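Category: Home & Sewing > Tools We Like

The Jirnora hand-sewing kit, after a winter of mending
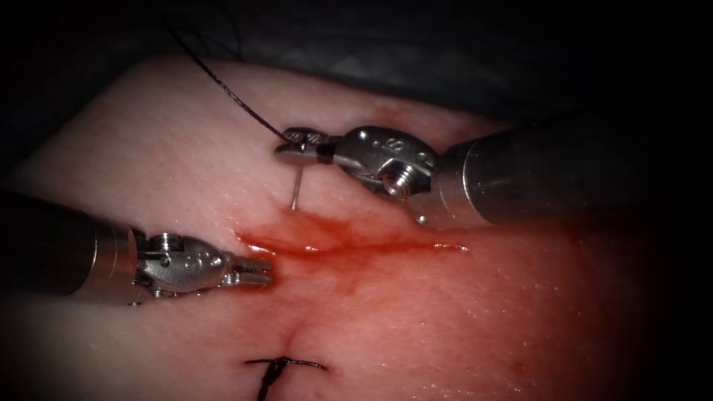 Nesrin Kozan wrote to me after my last mending post that no kit is worth buying, because you'll use the needles and one spool of black and lose the rest down the couch. I used to think so too! Then I bought the Jirnora in July, when my good wool coat lost its lining along one whole side, and I've barely put it down.

It's a flat zip case, a bit bigger than a paperback, with 14 needles, two pairs of scissors, a thimble, a tin of pins and thread in more colours than I'd have picked myself. The needles are the best part. They're sharp, properly polished around the eye, and they slide through denim without that squeaky drag you get from the cheap ones. There's a curved one as well, which I ignored for weeks and then used on a torn couch cushion (the kind of seam where you can only get at it from the front), and now I reach for it all the time. Lampshades, the dog's bed, the lining of a boot – it loves anything you can't turn inside out.

The thread is good too. I pulled hard on the black, the navy and a mustard colour I'll probably never need, and all of them held. The white is a touch fuzzy and wants a run over beeswax first. Beeswax isn't included, so I use the end of an old candle and it does the job.

I'm less keen on the scissors. The small pair is lovely, with fine points that get right under a knot. The bigger pair chews at anything thicker than a pillowcase and I've gone back to my old Fultero shears, which live in the kitchen drawer and have cut everything from curtains to pizza.

The thimble is a one-size thing and it's huge on me. Alper Sönmez tried it on at my place and it fitted him perfectly, so there you go. I put a bit of felt inside.

A little booklet comes in the back pocket and it's far better than it needs to be. Ladder stitch, blanket stitch, whip stitch, how to finish off so the tail doesn't work loose in the wash. I've been sewing since I was a kid and I'd been doing my ladder stitch with the bites much too far apart. Closer together and it nearly vanishes. I redid the coat lining the same night, I was that pleased.

The zip on the case has been fine so far, although the elastic loops that hold the spools are going slack at one end. I paid full price at Zideveck and would pay it again. If you already own decent needles, see if they'll sell you the curved one on its own, and ask for the booklet while you're there.

Copyright Erdem Home Pages | Contact us | Back to top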